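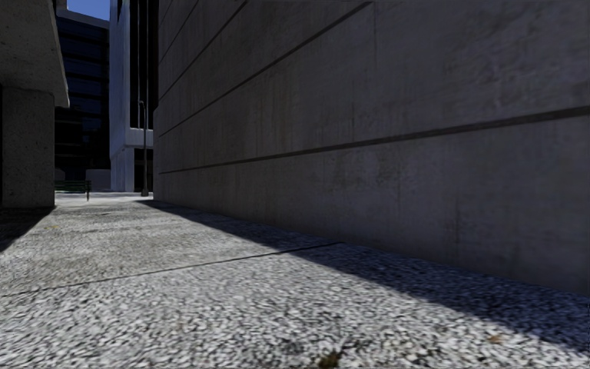

Unit 8: Apparent Time, Mean Time and Standard Time

Follbridge College, Department of Earth and Sky Studies
Prepared by Eirini Katsaros, December 19, 2019

Home | Course outline | Handouts | Problem sets | Contact

8.1 Purpose of this unit

Students enter this unit with a working knowledge of the daily and yearly motions of the Sun as seen from the ground. The present notes concern the use of those motions to keep time, and the steps by which civil time was gradually separated from them. Three kinds of time are treated. Apparent solar time is the time shown by a sundial. Mean solar time is the time that would be shown by a sundial if every solar day had the same length. Standard time is mean solar time at an agreed meridian, adopted by law or custom across a wider region.

It is assumed throughout that the observer is in the northern hemisphere, well outside the tropics. The worked examples use a latitude of 51 degrees north.

8.2 The solar day

A solar day is the interval between two successive passages of the Sun across the local meridian. It is slightly longer than one full turn of the Earth on its axis. While the Earth turns, it also moves along its orbit, and it must turn a little further before the Sun again stands due south. The additional turn takes almost four minutes. Students often confuse this quantity with the equation of time, which is a separate matter and is taken up in section 8.4.

The length of the solar day is not constant. Two causes are at work. First, the Earth moves faster along its orbit when it is nearer the Sun, in early January, and slower when it is farther away, in early July. Second, the Sun's yearly path is tilted with respect to the celestial equator, so that even a steady motion along that path would produce an unsteady eastward motion. The two effects have different periods and sometimes reinforce one another. The difference on any single day is under half a minute, but it accumulates over weeks.

8.3 Shadow instruments

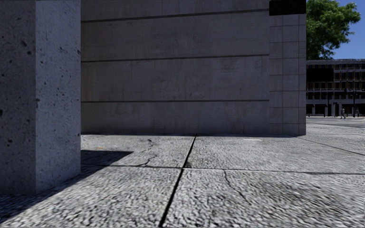 The simplest instrument for finding apparent solar time is the gnomon, an upright object whose shadow is observed on a level surface. Rods and obelisks have been used for the purpose since antiquity, and the principle does not depend on the shape of the upright. What matters in practice is that the observer can identify one spot on the shadow and return to it. A square concrete pillar whose shadow ends in a sharp point on the paving slabs gives the observer a definite place to mark, whereas a rounded or leafy object generally does not. The joints of a pavement should not be taken as a reliable north-south line unless this has been checked.

The method of equal altitudes is as follows.

1. Choose a level surface that will remain in sunlight for several hours on either side of midday.
2. During the morning, mark the tip of the shadow and draw a circle through the mark, centered on the point directly below the tip of the gnomon.
3. In the afternoon, watch for the moment when the tip of the shadow again meets the circle. Mark this point.
4. Bisect the angle between the two marks. The bisector is the local meridian line.
5. On a later day, record the clock time at which the tip of the shadow crosses the meridian line. This is apparent noon.

Small errors remain. The Sun is a disk and not a point, and the edge of any shadow is therefore blurred by an amount that grows with the height of the gnomon. A tall gnomon gives a longer scale but a softer edge - the two considerations must be balanced. The Sun's declination also changes slightly between morning and afternoon. Near the solstices the effect may be ignored for our purposes.

8.4 The equation of time

The difference between apparent and mean solar time is called the equation of time. The word "equation" is used in an older sense, meaning a correction. In this course the sign convention is apparent time minus mean time, so that a positive value means the sundial is ahead of the clock. Some published tables use the opposite sign, and the convention should be checked before any table is used.

The value reaches its highest point in early November, when the sundial is ahead by a little over 16 minutes. Its lowest point falls in mid-February, when the sundial is behind by a little over 14 minutes. It passes through zero on four dates in the year, in April, June, September and December.

Worked example. The observing station lies three degrees west of the standard meridian. Each degree of longitude corresponds to four minutes, so mean noon at the station occurs at 12:12 by the clock. In early November the sundial is ahead by 16 minutes, and apparent noon falls at 11:56. In mid-February the sundial is behind by 14 minutes, and apparent noon falls at 12:26. The station has not moved and the clock has not been altered; the whole difference of half an hour is due to the equation of time.

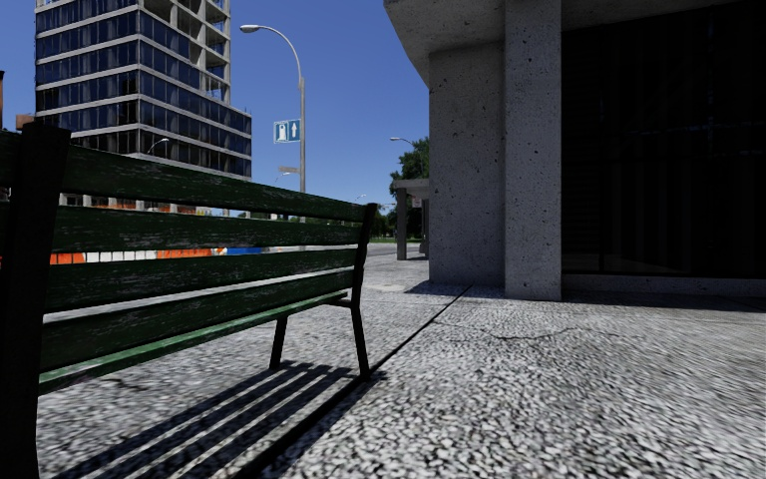
Jummai Etim asked, when these notes were first read in class, why the earliest sunset does not fall on the shortest day. The question is a good one and the answer belongs in this section. In December the equation of time is falling quickly, and apparent noon arrives later by the clock each day. Sunrise and sunset are both carried later with it. At the solstice itself the length of daylight hardly changes, so this drift is the stronger influence. The earliest sunset accordingly comes before the solstice and the latest sunrise after it. At lower latitudes the separation between the two is wider.

8.5 From local time to standard time

As long as travel was slow, each town could keep its own mean time without inconvenience. A traveler on foot or on horseback had no means of noticing a difference of a few minutes. The railway and the telegraph changed this. Timetables drawn up in one city could not be read safely in another unless both used the same clock, and railway companies were among the first bodies to impose a single time over long distances.

In some towns both times were shown in public for a period, occasionally on a single dial fitted with two minute hands. Students should consider who would have consulted each hand, and for what purpose. Churches, courts and markets did not all change over together.

Standard time zones are nominally 15 degrees wide, which corresponds to one hour. Their borders follow political boundaries and depart considerably from the nominal meridians. Summer time adds a further hour and has no astronomical basis.

8.6 Records available to students

The department holds 1,561 noon observations made by earlier classes, entered in the Rallis notebooks and indexed by month. Entries give the clock time, the length of the shadow and the state of the sky. Gaps are common in winter. The notebooks may be consulted in the reading room but not borrowed.

8.7 Problems

1. Explain in your own words why the solar day is longer than the rotation period of the Earth.
2. A sundial and a clock agree exactly in April. Does it follow that the sundial stands on the standard meridian? State your assumptions.
3. Find the clock time of apparent noon in early November at a place five degrees east of its standard meridian.
4. Using the Rallis notebooks, plot clock time of apparent noon against date for any one year and compare your curve with the table in Handout 9.

Written answers are to be submitted before the start of Unit 9.

Comments

Chalerm Boonyarit
In problem 3, should we take the value as exactly 16 minutes, or look it up for a particular day?

Eirini Katsaros
Sixteen minutes is sufficient. Please state the value you have used.

Reinaldo Paiva
The sign convention caught me again. The table pasted inside the cover of the second Rallis notebook is clock minus dial, so everything comes out upside down if you copy from it.

Iraklis Alexiou
Is there any evidence for how people set their watches in the years when two times were posted? I would be glad of a reading on this for my term paper.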